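Wostura is a laundry and folding service run by Junhao Yin and Lingyun Feng. We wash, dry, fold and put away clothes and household linen for families, renters and a few small guesthouses. We started in May with one route and a borrowed van, and we now run 4 routes.

## How we started

Lingyun worked in the linen room of a guesthouse on Deng Street, where everything had to be folded to one size so the shelves would close. Junhao drove deliveries for a dry cleaner called Larnetti. Customers kept asking him if anyone could come in and deal with the clean clothes piled up on the bed or the chair. Larnetti didn't offer that, so the two of us did it on Sundays, and after a while it took up Saturdays too.

The name doesn't mean anything. Trandero was our first choice and it was already registered.

## What we do

Most customers book the full service: pickup, wash, fold and return. Some only want the folding. They do their own washing and we come to the home and work through it there, usually on the bed, as that's the biggest flat surface most people have. A made bed with the cover pulled tight works well. We ask for the cover to be clean and for bags and phones to be moved off it first.

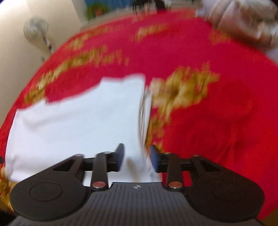 *A white garment folded on a red and gold patterned cloth.*

Shirts and tops are folded to a rectangle, sleeves in, with the layers kept to one side so the piece can be pulled from a stack without opening up. Pants are folded in thirds. We fold towels however you already fold them, and if you leave one out as a sample we'll match it. Fitted sheets take longer than anything else and we charge for them separately.

White items are kept apart from colors at every stage, including folding. New red and dark blue fabrics can leave a mark on white cotton if either one is damp, so we check that pieces are fully dry before they go down on a colored cover.

## Working in your home

We use the room as it is. You don't need to clear the floor or buy a folding table. If you have a fan, we may ask to turn it on in warm weather - folding a full load in a closed bedroom is hot work. Please tell us which drawers and shelves we can open. If you'd prefer us not to open any, we leave the stacks on the bed, sorted by person.

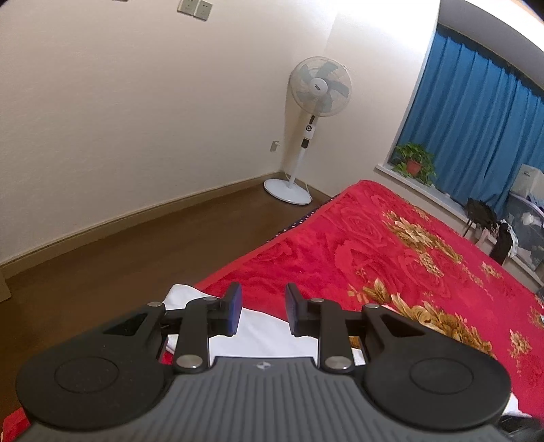 *White fabric in a bedroom with a red floral bed cover, a standing fan and a blue curtain.*

Lingyun trains everyone who joins us. New folders practice on our own stock of 78 shirts and towels before they visit a customer, and they go out with her for their first 3 visits.

## Prices and booking

Folding at home is charged by the visit, and the full service is charged by weight. Guesthouses with more than 300 pieces a month get a fixed rate. Call or write to Junhao for a quote and tell him what kind of items you have - mostly shirts, mostly bedding, baby clothes and so on.

This page was last updated on March 10, 2021.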